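Gruken Knitwear: Questions We Get Asked

Hats, mittens, cowls and the occasional jumper, knitted one at a time in Estley. If your question isn't answered on this page, email me and I'll reply once I've reached the end of the row.
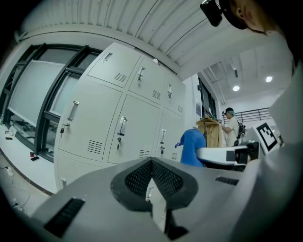
Who makes everything?

I do. There is no team. When the website says "we", it's me trying to sound like a business with a reception desk. I knit, I sew in the ends, I wash and block, I pack the parcels and I argue with the label printer.

Where does the name come from?

Gruken was a noise my first knitting machine made shortly before it stopped making any noises at all. I had already ordered 200 woven labels by the time anyone suggested a prettier name. The labels are nearly finished and the name has grown on me.

So is it hand knitted or machine knitted?

Both, and each listing says which. Hats and mittens are done on needles. The plain body panels on jumpers come off a hand-cranked machine, and I knit the cuffs, collars and hems by hand afterwards. If you have strong views about this, the needle-only pieces have their own section in the shop.

What yarn do you use?

Mostly a British wool in two weights, plus a wool and alpaca blend for anything that goes near a neck. The yarn for each piece is named in its listing. I don't use mohair because it makes me sneeze, and you wouldn't want it after that.

Will it itch?

Depends on you. Some people can wear a doormat quite happily and others can feel a label through a coat. If you're in the second group, choose the Mercado cowl, which is the softest thing I make, or ask me for a yarn snippet. I'll post one free within the UK.

How long will my order take?

If it's marked "ready", it goes out within a couple of working days. If it's marked "made for you", allow three weeks for small things and six for a jumper. From October onwards please add a bit. An order placed in the middle of December will be a lovely January present.

Can I choose my own colours?

Yes, from the shade card. You can have up to four colours in a Destgate hat and two in mittens. I will knit any combination you ask for. I may write back once to check you meant it.

Can you copy a jumper I've seen somewhere else?

No, sorry. If it's another maker's design, please buy it from them. If it's something your gran knitted and it has fallen to bits, that's different, so send me some photos and we'll talk.

What size should I order?

Measure a jumper you already like, laid flat, armpit to armpit, and compare it with the size chart. Please don't measure yourself while holding the tape, your phone and your breath. Hats come in small, medium and large, and most adults are a medium, including the ones who tell me they have an enormous head.

How do I wash it?

Cool water, wool wash, a gentle squeeze in a towel, then dry flat. A care card comes with every order. "Hand wash" on the card doesn't mean the quick cycle, and it doesn't mean the quick cycle in a pillowcase either.

I put it in the quick cycle.

I'm sorry for your loss. It can't be unshrunk, although it may fit a smaller relative. I can't refund felted items, but I'll take 10 per cent off a replacement if you own up.

Do you do repairs?

On anything I've made, yes. Small holes and dropped stitches are free for the first year and you only pay the postage. Please wash it before you send it. Moth holes are fine too, but seal the parcel in a plastic bag and write MOTHS on it in large letters.

How many stitches are in a hat?

I get this at every craft fair, usually from a child, so I finally counted. The smallest baby hat has around 3,000. I haven't counted a jumper and don't intend to.

How much is postage?

It's worked out at checkout by weight. UK orders over £50 go free. I post abroad as well, but any customs charges at your end are yours to pay and I have no way of guessing them beforehand.

Can I return something?

Ready-made pieces can come back within 30 days, unworn, for a refund or a swap. Made-for-you pieces can't be returned unless I've got something wrong, in which case tell me and I'll put it right. Dog hair counts as worn.

Do you sell patterns?

One so far, for the Destgate hat. It's a download and covers all three sizes. The mitten pattern is written, but my handwriting in the thumb section is still being deciphered.

Do you sell in person?

At the Estley winter market, and now and then at other fairs nearby. Dates go in the newsletter, which comes out when I remember. The sign-up box is at the bottom of the shop page.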